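Classroom Safety Walk: Writing Center and Listening Corner
Zamanwood Elementary, Grade 1, Room 5
Checked by: Rainer Brandes
February, before the morning bell

FLOOR AND WALKWAYS
Clear path from door to carpet: OK. Wide enough for two kiddos and a lunch bin!
Carpet edges flat: FIX. Back left corner is curling up again, right where the line forms for sharing time. Taped for now, work order 1753 is in.
Chair legs have all their caps: OK

WRITING CENTER
Scissors stored points down: OK. I love the new block holder, and the kids put them back on their own now.
Pencil sharpener cover closes: OK
Stapler out of reach: FIX. Found it in the editing tray. Moved to my desk.
Paper shelf fastened to wall: OK, tugged it hard and it didn't budge.
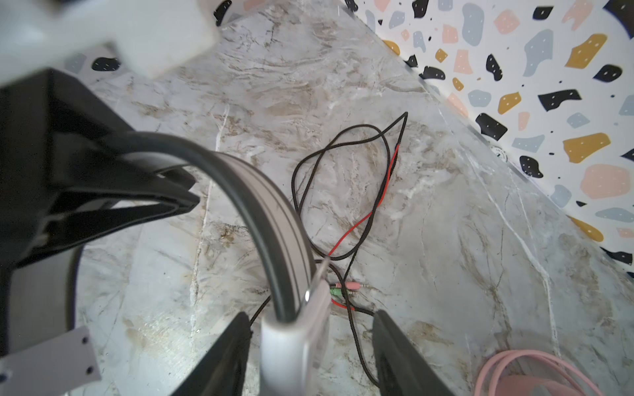 LISTENING CORNER
Cords tucked behind the shelf: OK
Ear pads wiped down after each group: OK (the wipe chart is working so well, please keep it going)
Volume limit set on each player: FIX. 3 players still go all the way up. I'll set them at lunch.
No cracked plugs or bare wire: OK

BOOK SHELVES
Heavy bins on the bottom: OK. All 380 picture books are back in their bins after the big sort, and it looks fantastic.
Top of shelf clear: FIX. Publishing party posters are stacked up there. They can go in the hall closet.
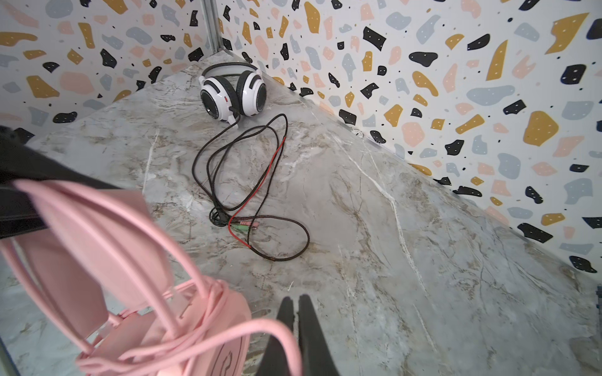 EXITS AND EMERGENCY
Evacuation map by the door: OK
Door opens fully: OK, once the coat rack was pushed over
Class list in the red folder: FIX. Needs our two new students added.
First aid kit stocked: OK, but low on small bandages. Paper cuts are a real thing in a room full of authors!

COMMENTS
Five fixes, and most are quick ones. Such a nice change from the fall walk. The carpet is the one I'd like done before families come in on Saturday to hear the kids read their stories. I'll look at the corner again after the work order closes and initial the sheet then.

R. Brandes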